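Subject: Re: [sim-manip] Warkex grasp filter, first numbers

Replying on-list, as I think more than one group is about to build on this. The mug task from the write-up, for anyone who skipped the attachment: 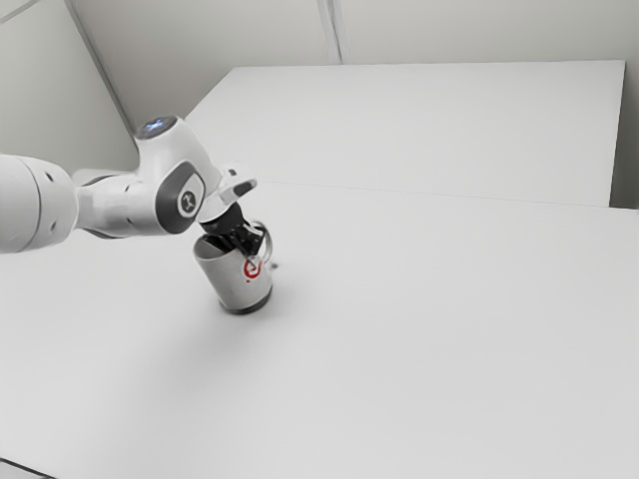

Warkex wrote:

> We trained the grasp filter on 2,000 simulated attempts and held out 1,000 for testing. The filter looks at the planned finger placement before the gripper closes and throws out the ones it expects to slip. With the filter on, the failure rate on held-out attempts dropped by half. We see no reason this shouldn't carry over to the real arm, as the filter only uses geometry. Code is in the Jalero branch. Comments welcome.

Okay, comments.

First, "dropped by half" compared to what? If the filter is allowed to throw out a plan and ask for another, then the filtered runs get more tries per mug than the unfiltered ones. I read the Jalero branch twice and I can't find a cap on the retries. A coin flip would look good too if you let it re-flip the bad ones. Please rerun the baseline with the same number of proposals, picking one at random, and post that next to your number. If the gap is still there I'll be happy to eat my words.

Second, the held-out set. As far as I can tell from the config, the 1,000 test attempts use the same mug model as the training ones, with a new position and rotation. So the filter has seen this handle, this rim and this wall thickness 2,000 times already. What you've measured is whether it remembers one mug. That might be worth knowing, but the write-up says "unseen objects" in the second paragraph and I don't think you get to say that.

Third, the rim grasp. One finger inside the cup and one outside by the handle is a fussy grasp. It depends a lot on friction and on how the simulator deals with contact on a thin edge. We had trouble with exactly this in the Đoàn comparison: changing the contact stiffness a little turned a bunch of our failures into successes, with no change to the planner at all. Which settings did you use, and did you try any others? The write-up only says "default," and the default changed between releases.

On "it only uses geometry": sure, the input is geometry. The labels aren't. Every label came out of the physics engine, so whatever the engine gets wrong about slipping is baked into the filter. I'd expect it to be confidently wrong on a real mug in the same places the simulator is.

I'd also like to know what counted as a success. Lifted off the table at all? Held for some length of time? A plain white table with one mug on it is about as easy as it gets, so I'd want the bar to be pretty high.

What would change my mind: 50 grasps on the real arm, filter on and filter off, same proposals in both, with the person resetting the mug not knowing which is which. That's an afternoon of boring work. I know the Trendcombe people have a setup that could do it and they may be willing if you ask nicely.

I don't hate the idea, by the way. Rejecting bad plans early is cheap and we should all probably do more of it. I just don't see the evidence yet, and I'd hate for "cuts failures in half" to get repeated in three other papers by May.

One small thing: the plotting script in Jalero drops runs that time out. Are those counted as failures anywhere? I couldn't find them in the totals.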